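Instituto Branau de Consumo Alimentario
Por Adebayo Ekpo, Área de Información al Consumidor
Febrero
1028 veces compartido

1/ El Instituto Branau publica en este hilo sus criterios revisados sobre compra, lectura de etiquetas y conservación doméstica de hierbas aromáticas y especias secas. Sustituyen a las orientaciones anteriores y se aplican en todos los puntos de información de Perkia y de la comarca de Lie.

2/ La revisión responde a las consultas recibidas en el servicio de atención. En el último ejercicio se registraron más de 3121 relativas a condimentos secos. La mayoría se refería a la fecha indicada en el envase y a lo que procede hacer una vez superada.

3/ Conviene distinguir dos menciones. La fecha de caducidad se reserva a los productos muy perecederos desde el punto de vista microbiológico. La fecha de consumo preferente señala el momento hasta el cual el producto mantiene sus propiedades específicas si se conserva como es debido.

4/ Las hierbas y especias secas llevan, por norma general, fecha de consumo preferente. Superarla no convierte el contenido en peligroso por sí solo. Lo que cabe esperar es una pérdida gradual de aroma, de color y de capacidad de condimentar.

5/ Esta orientación no alcanza a los frascos con signos de humedad, moho, insectos u olor rancio. En esos casos el contenido debe desecharse, sea cual sea la fecha impresa. No se recomienda tamizarlo, tostarlo ni aprovechar la parte de aspecto normal.

6/ Sobre el orégano, el tomillo, la albahaca y demás hojas secas: la pérdida de aroma es más rápida que en las semillas y cortezas enteras. La hoja desmenuzada presenta más superficie al aire y libera antes sus aceites esenciales.

7/ Las especias molidas se comportan de forma parecida a las hojas. La pimienta en grano, la nuez moscada entera y la canela en rama resisten mejor el paso de los meses. Quien cocine con poca frecuencia obtendrá mejor resultado comprando la especia entera y moliéndola al momento.

8/ Respecto al formato, el Instituto aconseja ajustar la compra al consumo real del hogar. Un envase grande con mejor precio por kilogramo deja de compensar cuando la mitad acaba en la basura. El precio por unidad de medida debe figurar en el lineal y puede solicitarse al establecimiento.

9/ Información que debe buscarse en la etiqueta: denominación del alimento, lista de ingredientes cuando haya más de uno, cantidad neta, fecha, condiciones especiales de conservación si las hubiera, nombre y dirección del operador responsable y número de lote.

10/ El código de barras identifica la referencia comercial y facilita el cobro en caja. No acredita por sí mismo la calidad ni el lugar de cultivo. Para el seguimiento de una incidencia, el dato que pedirá nuestro personal es el lote, que suele ir en la base, en la tapa o junto a la fecha.

11/ Mezclas de hierbas: los ingredientes se relacionan en orden decreciente de peso. Si una mezcla presentada como «de hierbas» comienza por sal o por azúcar, ese es su componente principal. La lectura de las primeras palabras de la lista basta para advertirlo.

12/ Alérgenos. Deben aparecer destacados en la lista de ingredientes. El apio y la mostaza son los que con mayor frecuencia motivan consultas en esta categoría, tanto por su presencia en mezclas como por las menciones de posibles trazas.

13/ Se recuerda a las personas con alergia diagnosticada que no deben trasvasar condimentos a recipientes sin identificar. Si el trasvase resulta necesario, conviene conservar la etiqueta original o copiar en el nuevo recipiente la denominación, los ingredientes, el lote y la fecha.

14/ Conservación. Lugar seco, fresco y protegido de la luz directa. El armario situado encima de la placa de cocción es el emplazamiento más habitual en los hogares y también uno de los menos adecuados, por el calor y por el vapor que asciende durante el cocinado.

15/ El vidrio con cierre ajustado protege bien de la humedad y de los olores ajenos, pero deja pasar la luz. Un frasco transparente debe guardarse en armario o cajón cerrado. Los especieros abiertos junto a una ventana solo son apropiados para cantidades de uso inmediato.

16/ No se aconseja espolvorear directamente desde el frasco sobre la olla en ebullición. El vapor entra por la boca del envase y apelmaza el contenido. Es preferible servir la cantidad en una cuchara seca o en la palma de la mano y cerrar a continuación.

17/ Frigorífico: no es necesario para la mayoría de los condimentos secos y puede favorecer la condensación al sacar y guardar el envase repetidamente. La excepción son las semillas con alto contenido graso, como el sésamo o la amapola, que se enrancian antes a temperatura ambiente.

18/ Prueba doméstica de aroma: se frota una pizca entre los dedos y se huele. Si el olor es débil, puede aumentarse la dosis en la receta o renovarse el producto. La prueba informa sobre la intensidad y no sustituye a la inspección de moho o de insectos.

19/ Hierbas secadas en casa. El secado debe ser completo antes de cerrar el recipiente. Una hoja que se dobla sin quebrarse todavía contiene humedad. Se recomienda revisar el frasco durante los primeros días y reabrirlo si aparecen gotas en la pared interior.

20/ Las plantas recogidas en el campo requieren una identificación segura. El Instituto no identifica plantas por fotografía ni por mensaje. Quien tenga dudas sobre una especie no debe consumirla, y puede dirigirse al servicio de botánica de Lie en su horario de consulta.

21/ Venta a granel. El establecimiento debe facilitar la misma información esencial que figuraría en un envase, incluidos los alérgenos. La persona compradora puede pedirla por escrito. Los recipientes del punto de venta deben permanecer tapados y disponer de utensilio propio.

22/ Reclamaciones. El plazo interno de respuesta del Instituto es de 30 días desde la recepción de la documentación completa. Cuando el expediente exija análisis de laboratorio, el plazo se amplía a 60 y se comunica por escrito a la persona reclamante.

23/ Documentación necesaria: justificante de compra, envase original con el producto restante y una breve exposición de los hechos. No deben enviarse muestras sueltas en bolsas ni en sobres, pues no permiten acreditar el origen y no serán admitidas a trámite.

24/ Los expedientes se tramitan a través de Cemon, el registro electrónico del Instituto. Quienes no dispongan de acceso en línea pueden presentar la reclamación en papel en la sede de Perkia, donde se les entregará copia sellada.

25/ Imágenes del hilo. En la primera, un frasco de vidrio con hierba seca y etiqueta verde oscuro.
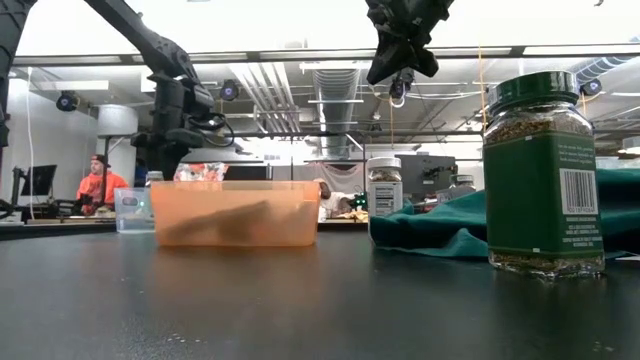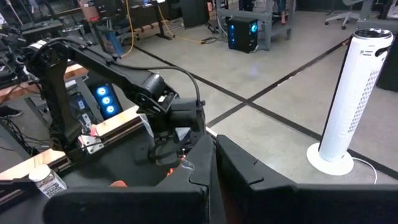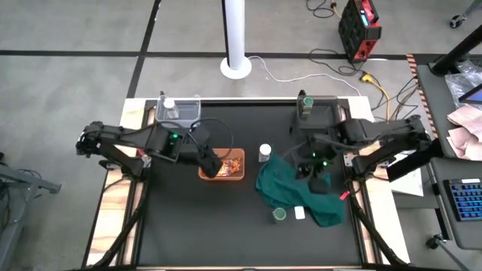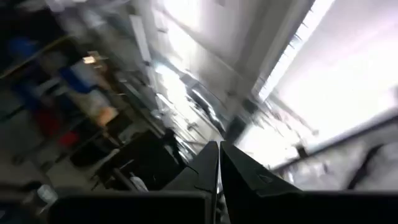 26/ Eliminación de envases. El frasco de vidrio vacío se deposita en el contenedor de vidrio y el tapón de plástico, por separado, en el de envases. El contenido desechado se destina a la fracción orgánica allí donde exista recogida. No es preciso retirar la etiqueta adherida.

27/ Reutilización de frascos. Deben lavarse con agua caliente y detergente y secarse por completo, incluida la rosca de la tapa. Los tapones que conserven un olor intenso pueden transferirlo al nuevo contenido, en especial si antes guardaron comino, curri o clavo.

28/ Centros escolares y comedores colectivos: estas orientaciones se dirigen a los hogares. Los operadores profesionales se rigen por sus propios planes de autocontrol y deben dirigir sus consultas a la unidad de inspección, que dispone de un formulario específico en Cemon.

29/ Corrección al punto 17. Varias personas han preguntado por los frutos secos molidos. Se les aplica el mismo criterio que a las semillas grasas: una vez abierto el envase, conviene guardarlos en frío, bien cerrados, y comprarlos en cantidades pequeñas.

30/ El texto íntegro de los criterios puede solicitarse en el mostrador de información de Perkia o en la oficina de Lie. Las observaciones se reciben por escrito, a la atención de Adebayo Ekpo. Las consultas formuladas como comentario a este hilo no generan expediente.

60 comentarios
Última actualización: 9:40 h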